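Planning and Public Land Unit, working notebook
May
Entry opened 9.15 a.m.
Subject: Wurnulley foreshore, withdrawal of the Erkar proposal

Written notice was received this morning that Erkar has withdrawn its application for the mixed hotel and apartment scheme on the Wurnulley foreshore. The letter is two paragraphs long and gives no grounds. It asks that the application fee be returned in part and that the traffic model be treated as confidential. Both requests have been passed to the council's legal officer. Colleagues should not comment on either until a reply has been issued.

Position before withdrawal, for the record. The scheme covered the former boatyard, the car park behind it and the strip of reserve running down to the slipway. The reserve is held by the council under a deed which limits its use to public recreation. Erkar's planning adviser took the view that a long lease with a public path along the water would satisfy the deed. Our own reading was that it would not, and the draft report said so at section 4. That section had been sent to the applicant for checking of facts. Whether it played any part in the decision is not known and should not be suggested in correspondence.

The submissions remain on file. The exhibition period ran for 60 days, and the register has been closed and locked. Submissions will be kept in full, as the site will come forward again in one form or another and the comments on access, parking and overshadowing will still be of use. Form letters have been bundled by text. Individual letters have been filed by street. Several residents of the Gosham estate wrote more than once; their later letters should be read as replacing the earlier ones only where they say so.

Entry continued 11.40 a.m.

Meeting with Natalia Xolalpa (public land) on what the withdrawal means for the reserve. Points agreed:

The reserve returns to ordinary management at once. No further step is needed, as the deed was never varied.

The temporary fence around the boatyard is on council land along its eastern side. Erkar put it up under a permit tied to the application. The permit lapses with the application, but the ground behind the fence has open trial pits and the fence should stay until these are filled. Natalia will write to the contractor, Imhof, asking for a date.

The notice boards at the slipway and the bus shelter still show the old scheme. They are to be taken down and replaced by a plain notice stating that the application has been withdrawn and that no decision was made on it. The wording matters. Two of the local papers have already been told by callers that the council "refused" the scheme. It did not.

Natalia raised the sea wall. The applicant had offered to pay for repairs to the damaged length as part of its public benefit package, and that offer has gone with the rest. The repair was left out of next year's works list on the strength of it. This was an error of ours, as no offer of that kind should be relied upon before consent. I have asked for the repair to be put back on the list and have noted the reason plainly in the covering memorandum.

Entry continued 2.30 p.m.

Calls from the ward members. The main question in each was whether the council now intends to draw up its own plan for the foreshore. The answer given was that there is no instruction to do so, that a plan would need a resolution, and that officers could prepare a short paper on options if asked. One member wished to know if the existing height limit would be made permanent. It is already part of the local plan and stays in force until the plan is changed. The idea that it was only "paused" during the application seems to be widely held and should be corrected in the notice if there is room.

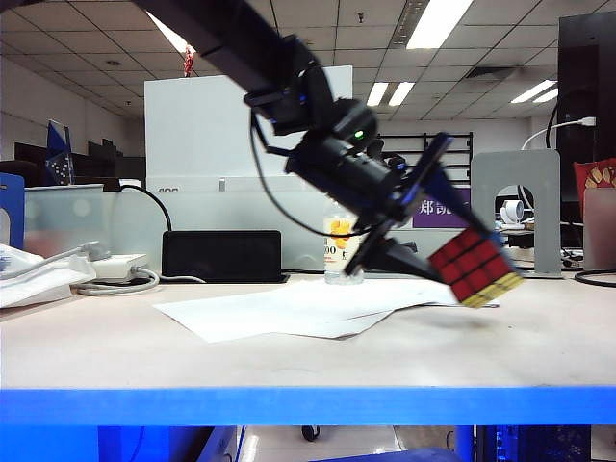

The options paper, if requested, should be kept to the three matters on which the submissions largely agreed: an unbroken path to the slipway, repair of the sea wall, and some use for the boatyard shed. It should not put forward a preferred building height or floor area. The earlier paper on the ferry wharf did this and was taken as a promise — the unit was still answering letters on it the following winter.

The 11 objectors who asked to speak at the hearing need to be told that it will not take place. They should be written to by post as well as by electronic mail, as several gave only a street address. The hall booking has been cancelled and the deposit is being returned.

Outstanding at close of day:

Legal officer's reply on fee and confidentiality.
Date from Imhof for filling the trial pits.
Replacement notices, wording to be cleared by Natalia before printing.
Letters to hearing speakers, drafted, not yet sent.
Sea wall item, awaiting a line in the works list.
Copy of the original deed to be put on the open file. The scanned version lacks the plan on its last page, and the bound copy is in the strong room under Gosham, where it was placed when the two parishes were joined.

Note for whoever picks up the file next: the model of the scheme is still in the ground floor foyer. It belongs to Erkar and must be collected against a signature.

Entry closed 5.10 p.m.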